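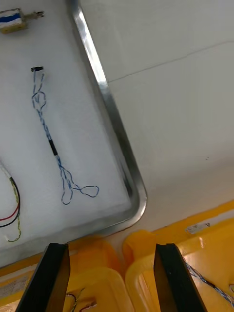

Eltholm foam-lined parts tray

A stainless-steel tray with a flat white foam liner, for laying out small electrical parts before assembly or inspection. It suits wire harnesses, connectors, solenoids and other items that roll, scratch or get lost on a bare bench.

The tray has a raised rim and rounded corners. The foam is a separate sheet that sits flat on the base. It has a matte surface, so thin wires and small black connectors show up well under a bench lamp. Lift it out from one corner to clean underneath.

Sold as: one tray, one liner fitted
Tray: stainless steel, polished rim
Liner: white foam, slightly textured
Height including rim: 31 mm
Order code: 217
Parts and wiring are not included.

Using the tray

Lay harnesses out at their natural length and let the branches fall apart. A twisted pair that has been forced straight will spring back and drag its neighbours with it. Keep solenoids towards one end with the plunger pointing away from the wiring. If two harnesses share a tray, leave a gap between them, as connectors catch easily on loose loops.

The liner is plain foam and is not sold as anti-static. For boards and other sensitive parts, ask for the dark liner, order code 57, which fits the same tray.

Care

Wipe the steel with a damp cloth and dry it before putting the liner back. Brush the foam or use a vacuum cleaner on a low setting. Do not use solvent on it. Flux and marker pen will stain white foam and do not come out. Turn the sheet over when one side is worn. Spare liners come in packs of 30.

Ordering

The tray is stocked by Pondireo and is normally sent the next working day. Orders placed before 2 pm go out first. Trade customers can order by email and pay on account. For cut-outs shaped to a particular part, send a drawing or a sample to Faustine Le Goff in the workshop. Cut liners take longer and cannot be returned.

The older tray with square corners was withdrawn in September. Its liners do not fit this one, but we still have a few left. Please ring Shamim Jatoi on the sales desk to check before ordering.

Related items: Eltholm lid, Eltholm stacking frame, label holder (clip-on)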